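Visit report: Raveo bedding and laundry sessions, 26th January

I spent most of the day with the small team at Raveo that collects hand-held gripper recordings in people's homes. Wetia buys the recordings to train its bed-making arm, and I was there on behalf of Marulanda, which is thinking of putting the arm into two guest houses in April. Ieva Petrauskas showed me around. Musyoka Biwott, who looks after the hardware, joined us after lunch.

I had asked to see a normal working day. What I got was the tail end of a fault they had been chasing all week.

The fault concerns the fingers. Each gripper is supposed to log how far its fingers are open at every moment, and that number is matched to the video later. Four days before my visit, the log on one unit started to drift. The fingers would be fully open and the log would have them part closed. The operator feels no difference in the trigger, so the work goes on as usual. By the time someone at the office plotted the numbers, 300 recordings had gone through with bad values in them.
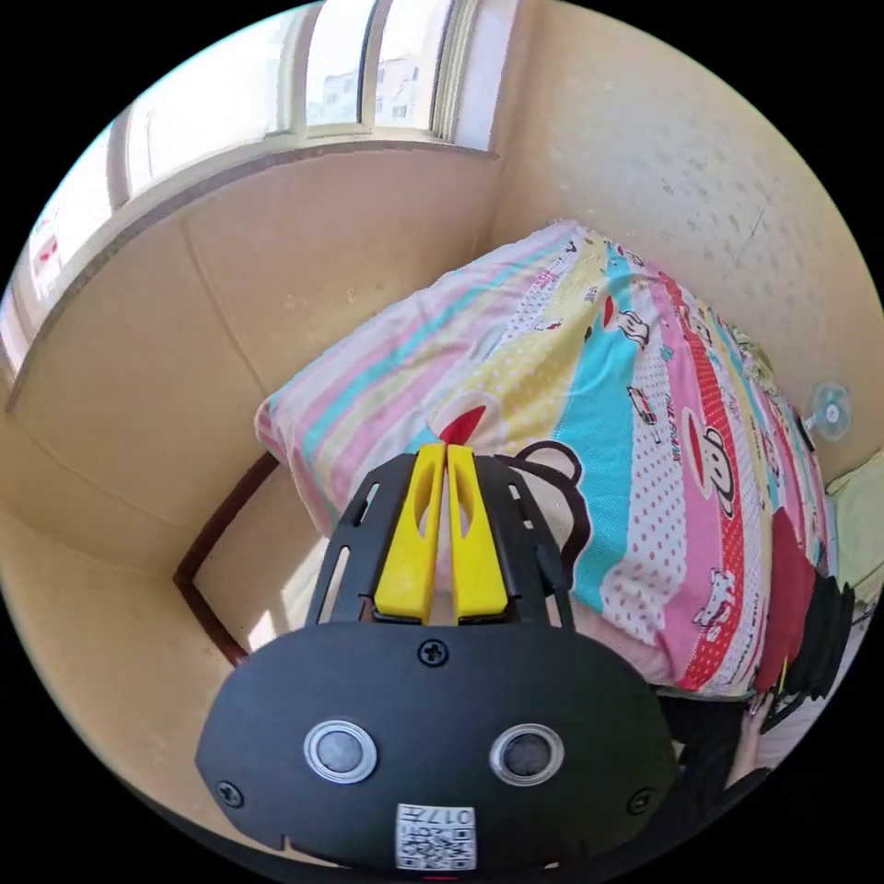 Biwott's first guess was a loose finger mount. He had found play in one before, and a mount that shifts under load gives much the same curve in the log. He tightened everything, the drift stayed, and he moved on to the wiring. On these units a thin black cable runs along one arm of the bracket that holds the yellow fingers, out in the open, and he does not like it there. A quilt is a bad thing to work over with an exposed cable. The cloth bunches up and every corner that gets lifted can rub against the bracket. He bent the cable on the faulty unit by hand while Petrauskas watched the numbers on a laptop, and at one angle the reading jumped and stayed wrong. They did this 7 times and got the jump on 6 of them.

So the cause is most likely a worn cable. He said "most likely" himself and would not go further until he had cut it open.

I asked what would have happened if the recordings had gone out. Petrauskas said the arm would have learned to close too early. On a folded towel that means a missed grip and a second try. On a bed with somebody's hand near the edge it could mean fingers closing where a person doesn't expect them, and this was the part I had come to hear about. Wetia's arm has a force limit, and I have seen the test sheet for it. The limit stops a hard squeeze. It does nothing about bad timing.

There was a second problem, less serious but more annoying to the people doing the work. The software is meant to refuse a recording if the finger check at the start fails. The check had been running, but it looked only at the closed position, and the faulty unit read correctly when closed. The drift showed up on opening. Petrauskas had written the check herself and told me so without being asked. The new version goes through open, half and closed, and then open again. It adds a little time to each start, and one of the operators had already complained.
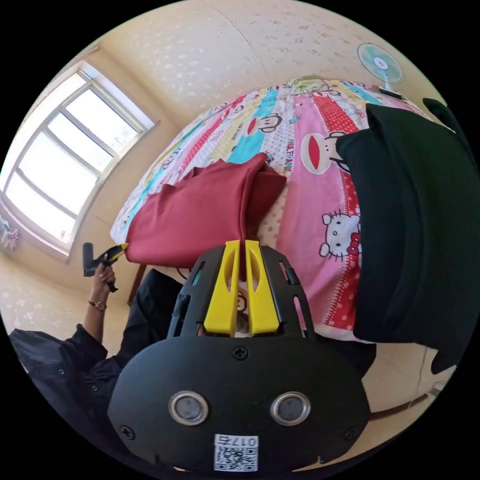
The bad recordings have been set aside under the folder name Hollow, which I gather is what they call anything with a hole in its data. Some may be saved. The video is fine, and finger position can be worked out from the picture when both fingers are in clear view. When cloth covers the tips it can't be done with any confidence, and with bedding and clothes that happens a lot. Biwott expects to lose more than half.

Operators still swap units during the day without writing it down, and I raised this over coffee. It was the main reason the fault took so long to pin to one gripper. Petrauskas agreed and said a sign-out sheet would start the next morning. I would have liked to see one already in use.

What I asked for before we commit to April:

A short written account of the fault, with the cable opened up and photographed.
The new start check run on every unit, with the results sent to us.
The cable covered or moved to the inside of the bracket.
A statement from Wetia that nothing in the Hollow folder has been used for training.

Raveo said yes to the first three on the spot. The fourth has to come from Wetia, and I have written to them.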